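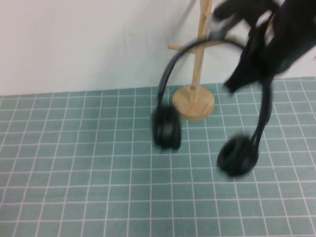
Second Shift Ends at Grustiditz

Zekside will stop building compressor housings at its Grustiditz plant in December, moving the work to a newer site in Holanda. The decision removes 238 jobs from a payroll of 300. The remaining employees will stay on in tooling and spare parts, under a contract that runs for 18 months.

The company told staff on October 1, 2024, in a two-page letter. It cited freight costs and the age of the casting line, which was installed 33 years ago and has been rebuilt twice.

Leszek Sadowski, a shift lead in the foundry, disputes the second point. Scrap rates on the line fell last year, he says, and the furnace lining was replaced in the spring. "They paid for the lining and then they closed the line," he said.

Pridex, the largest buyer of the housings, has asked for extra stock to cover the transfer. Filling that order will keep the second shift running — with overtime — until the final week. Severance terms are still being negotiated. The union wants years worked under the previous owner to count in full.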